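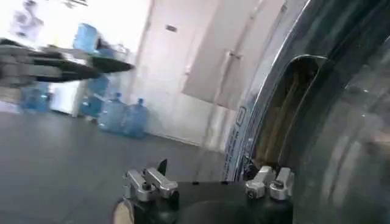

*Page last changed: Friday, December 8, 2023*

# The door that stays open

Birutė Paulauskas can tell how a washing machine has been treated before she switches it on. She opens the door, runs a finger round the rubber and smells it.

She has repaired machines in and near Drumaven for 13 years. Most of the calls she gets in winter are about smell. People wash more, dry indoors and shut the door the moment the drum is empty. Water sits in the fold of the gasket, along with fluff, hair and the odd coin, and within a few weeks the towels smell of it too.

Her advice is dull and costs nothing. Leave the door ajar between washes. Wipe the gasket with an old cloth, pulling back the lip to get at the bottom, where most of the dirt collects. Do the glass as well, as a film of detergent builds up on the inside and can stop the door sealing properly.

Then there is temperature. Nearly every household she visits washes at 30 and never goes higher. That is fine for shirts, she says, but the machine needs a 60 wash with nothing in it once a month.

"They put in more powder when it smells," she says. "Then there's more for the mould to live on."

Caoimhe Geraghty, who rents a flat with a front loader built in under the worktop, had been ready to replace hers last February. The quote for a new one was more than she could manage. Paulauskas cleaned the filter, took out a hair grip and a good deal of grey sludge, and fitted a new gasket. The visit took an hour.

Geraghty now keeps a cloth on a hook beside the machine. Her only complaint is the open door – the kitchen is narrow and she catches her shin on it.

Paulauskas tells people with small kitchens that a gap of 3 centimetres will do. A rolled-up flannel over the rim will hold it there, provided somebody remembers to take it out before the next wash. She has found a few of those in the drum as well.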